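## 4. Setting up the perception and grasp planner

Please finish Section 3 (arm bring-up and joint limits) before you start. In this section you connect the head camera to the Fesia detector, teach the work area, and check that the planner proposes grasps in the correct place. You do not need to move the arms until step 4.3.

The commands are typed in the Vollier console on the control computer. If you work from a remote shell, load the workspace first, or the console will not find the Fesia package.

### 4.1 Start the detector

1. Open a console and type `vollier start fesia`.
2. Wait until the status line shows `READY`. On the first start the model files are unpacked, and this takes longer.
3. Type `fesia view head`. A window with the live picture opens.
4. Check that both grippers can be seen in the window when the arms are in the rest pose. If one of them is missing, correct the head tilt with `vollier head tilt` and look again.
5. Save the tilt with `vollier head save`.

**Note:** The saved tilt is used by all later steps. If you change it after 4.2, you must teach the work area again.

### 4.2 Teach the work area

The planner only accepts objects which lie inside the work area. You define the area with a sheet that has a different color from the table. A matte sheet is better than a shiny one. Brown paper is good, and white paper on a white table does not work at all.

1. Lay the sheet flat and fix the corners with thin tape.
2. Remove all objects from the sheet.
3. Type `fesia area teach`. The detector draws a green line around the sheet.
4. Compare the green line with the real edge. A difference of up to 3 mm is acceptable.
5. Type `fesia area accept`.

If the green line jumps or has a gap, there is usually a strong shadow on one edge. Change the lamp position and repeat from step 3. Do not correct the line by hand in the file `area.yaml`. The file also contains the table height, and the two values must belong together.

**Caution:** The work area is not a safety zone. The arms can travel outside of it on the way to an object. Keep your hands away from the table whenever the drives are enabled.

### 4.3 Check the grasp proposals

1. Put two objects on the sheet with a clear space between them.
2. Type `fesia detect`. Each object receives a colored mask and a name.
3. Type `illar propose`. The Illar planner draws the grasp candidates as short lines over the masks. The best candidate is thicker than the others.
4. Read the score next to the thick line. If it is below the limit in `illar.yaml`, no motion will be planned.
5. Type `illar dryrun`. The path is shown in the window, and the drives stay disabled.
6. If the path looks correct, enable the drives and type `illar run --slow`. 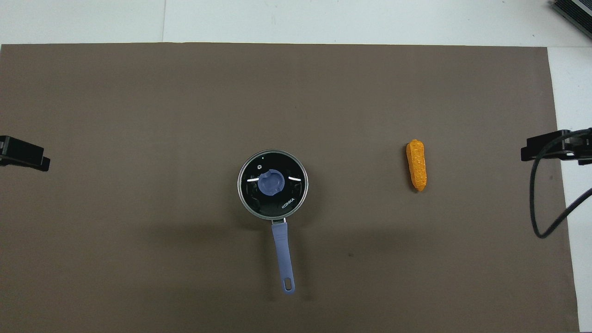

Illar calculates the grasp from the mask, so an incomplete mask gives a wrong grasp even when the name of the object is correct. Dark and reflecting surfaces are the most difficult. On the saucepan, the two white highlights beside the knob can cut the lid into separate pieces, and the knob is then reported as an object of its own. Set `merge_parts: true` and run `fesia detect` again. After this, look at the handle. The mask should follow it down to the rounded tip, and the hanging hole should stay outside of the mask. The orange object has no such long part, and the default settings are normally enough for a shape like this.

**Note:** `merge_parts` joins every pair of masks that touch each other. If your objects lie close together, leave it at `false` and change the light instead.

### 4.4 Choose the arm

With `arm: auto`, the planner gives each object to the arm with the shorter path. For an object near the middle, the two paths can be almost equal, and then the choice may change from one detection to the next. To prevent this, set `arm_hysteresis` to 15. The planner will keep its first choice until the other path is shorter by this percentage.

You can also write `arm: left` or `arm: right`. We recommend a fixed arm during the first tests, as the log is easier to read.

**Caution:** Cables are not part of the collision model. Before `illar run`, check by eye that no cable hangs over the planned path. If a cable comes close to an object, fasten it higher on the arm and repeat the dry run.

### 4.5 If something does not work

- **`AREA NOT FOUND`**: The head tilt was changed. Repeat 4.2.
- **`NO CANDIDATE`**: The mask is too small or touches the border of the work area. Move the object toward the middle.
- **`STALE FRAME`**: The picture is older than the planner permits. Close other viewers and restart Fesia.
- **Same object, two names**: Delete the object cache with `fesia cache clear`. The taught area is not deleted.

If an error remains after 3 attempts, save the log with `vollier log pack` and send it to Sum-yee Hsieh together with your `illar.yaml`. For questions on the arm drivers, please write to Ha-neul Heo.

Continue with Section 5 (Recording and replaying a task with Seo).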